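Floor lamp cord keeps coming loose from the pole - is there a fix that isn't tape?
Home & Repairs > Lighting
Posted in May by Claltesus

I have a thin black floor lamp with a round weighted base that lives in the corner of the living room, right up against a long gray curtain. The cord is black too and far longer than it needs to be. Every site I read says to "just wrap it around the pole" and I am not convinced. I wrapped it, I came back on Friday evening, and half of it had slid down to the base again. The curtain then sits on top of the loops and the whole corner looks like a nest.

I've seen the stick-on clips that claim 2000 uses. Uses of what? You stick a clip on once. Before I pay for a bag of 80 when I need maybe 2, I'd like to hear from somebody who has had one on a smooth metal pole through a summer. The last adhesive hooks I bought (Fanmont, clear ones) let go inside a week.
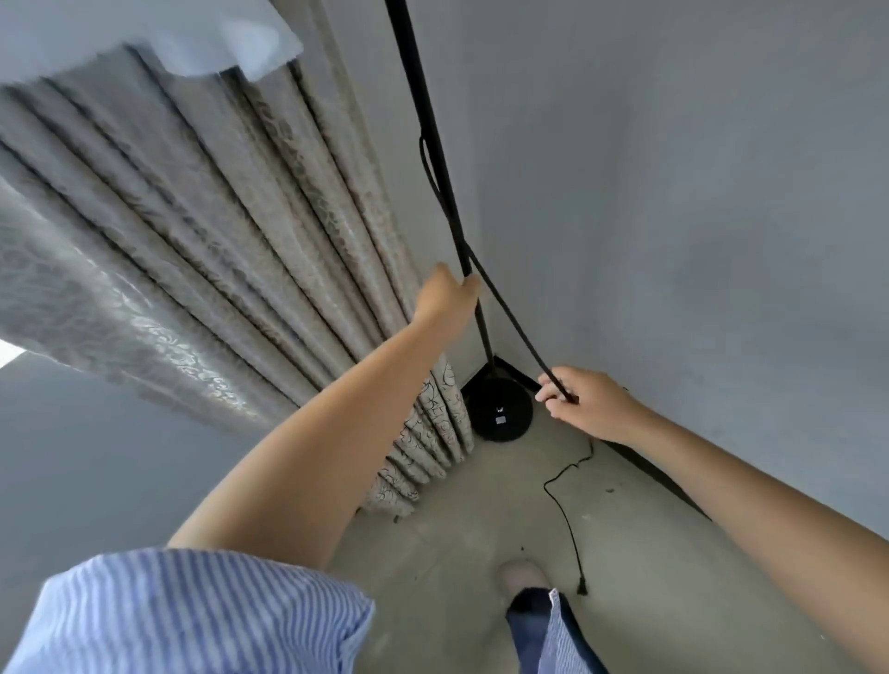 Sorting out the slack next to the pole, curtain on the left.

I don't want to drill anything, I don't want to shorten the cord, and I move the lamp when I vacuum, so it can't be fixed to the wall. The curtain stays where it is. Is there something that holds, or do I give up and hide it behind the fabric?

3 replies

Traltcombe
Wrapping fails because people start at the top. Start at the base, pull the slack out as you go, and hold it in place with a narrow hook-and-loop strap, the kind that feeds through its own slot. Put one low down, just above the base, and one as high as you can stand to look at. The strap grips itself, so there is no glue to let go. Mine is on a painted pole and has slipped once, when I didn't pull it tight enough.

I wouldn't wind all the spare length around the pole either. It looks like a vine. Leave enough to reach the outlet with a bit to spare, fold the rest into one flat loop behind the pole and strap the loop. Unplug the lamp first, and don't crank the strap down so hard that it dents the cord.

As for hiding it behind the curtain, I'd skip that. You can't see the cord back there, so you won't notice if it gets nicked by the vacuum. Same goes for any fabric that could end up against the bulb or the shade when you push the lamp further into the corner.

Yeoh
black electrical tape works fine, did mine years ago

Claltesus
Yeoh, I said no tape in the title. It goes gummy, and then you have a sticky pole and a loose cord.

Traltcombe, I tried the straps. I don't fully believe in the top one, it had crept down a little by the next morning, but the bottom one hasn't moved and the loop stays behind the pole where I put it. Still doubtful about how it holds up in August. Leaving this open in case anybody has a clip that really does stay on.

87 people found this page helpful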